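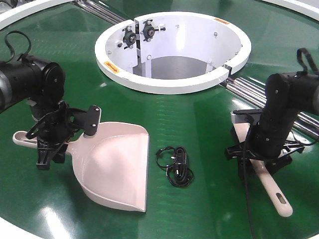

Two-arm cell around a round table: gripper zero drifts, and where do I put the cables?
Posted in: Cells, Fixtures and Upkeep

rosemarie_k
December 7, 2021

Hello everybody, and thank you for letting me in, I've been reading along since February and finally have something to ask! We have two arms facing each other across a round green table with a white well set into it, and the job I'm setting up is a dustpan in the left gripper and a hand brush in the right. It's a sweet little task and everyone who walks by stops to watch.

My trouble is the left gripper. Once it has been holding the pan by the handle side for a while, the fully open position no longer matches what I taught it that morning. The jaws are off by a hair, then by a bit more, and by the afternoon the front lip of the pan doesn't want to sit flat on the table. The right one behaves beautifully with the brush handle. Both are Dremar grippers, bought together. The controller is from Dorik and it's set to re-zero every 1440 minutes, so once a day. Is that too seldom?

izzati_s

Hi Rosemarie, and welcome! Once a day is fine if the mechanics are sound. I'd look at the finger plate before you touch any software. A pan is a mean thing to hold — wide at one end, with all that leverage on two bolts, and a plate that creeps will look exactly like a drifting zero. Mark across the bolt heads with a paint pen, run a morning, and see if the marks still line up.

And I would move that coil of cable off the table, please. You've got it lying right between the two arms, plug and all.

KariStougaard

I'm going to disagree with Izzati on the order, with love. Zero first, bolts second. If you tighten the plate while the zero is wrong, you teach yourself a new wrong position and then you chase it all week (I did this on our Fröhlich arm and lost the better part of a week to it). It takes ten minutes and it costs nothing.

As for the coil, ours has lived on the table for years. Keep it out of the sweep and leave it be.

izzati_s

Kári, a plug that gets caught once is a plug you replace. I'm not budging on that one!

mareike.w

You're both right about the gripper, I think, and I'm with Izzati on the cable. We look after 6 of these cells and this is the routine we settled on after a good deal of grumbling:

1. Park both arms, set down whatever they're holding, and switch to manual.

2. Check the finger plate bolts and mark them. Don't tighten yet.

3. Close the gripper with nothing in it, slowly, and look at the seam between the fingertips on the wrist camera. You want a narrow, even line from top to bottom. If it leans, stop and sort out the plate.

4. Zero at closed, then open fully and write down the reading. Ours is 27 on the display and it hardly moves.

5. Pick up the handle again, and go to the wrist camera for a last look around. I check that the ring and the long rollers are in view, and that any cable bundle is well off toward the side.

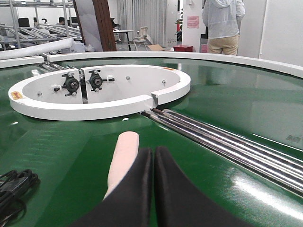
6. Run the taught path at low speed with a hand on the stop, and only then tighten the bolts and mark them again.

KariStougaard

Fine, I can live with step 4 before step 6. That's my order with extra politeness.

lieselotte_kramer

One small thing to add for Rosemarie: look at the loop of cable over each forearm. If one is shorter, it tugs at the wrist when the arm reaches, and it comes and goes with the pose, so it's a maddening one to find. Move the wrist through its full range by hand and watch the loop the whole way. We use soft ties from Enditov and leave them a touch loose.

Also, how many cycles are on the left gripper? Ours get fresh grease at 2000 and they do get sloppy if I forget.

rosemarie_k

Oh my, thank you all so much! I went in over lunch and did Mareike's list up to step 4. The closed seam leaned, and one of the two plate bolts turned with hardly any effort, so Izzati gets that point. The zero was out too, though — so Kári gets one as well. I haven't counted cycles and I'm embarrassed to say I don't know where the counter is in the menu. Lieselotte, is it under service or under tool?

I'm keeping the coil on the table until I find a longer tie for it, sorry Izzati!

lieselotte_kramer

Under tool, second page, and you have to be logged in as setup or it won't show. Write down the left and right numbers both, so you have something to compare next time.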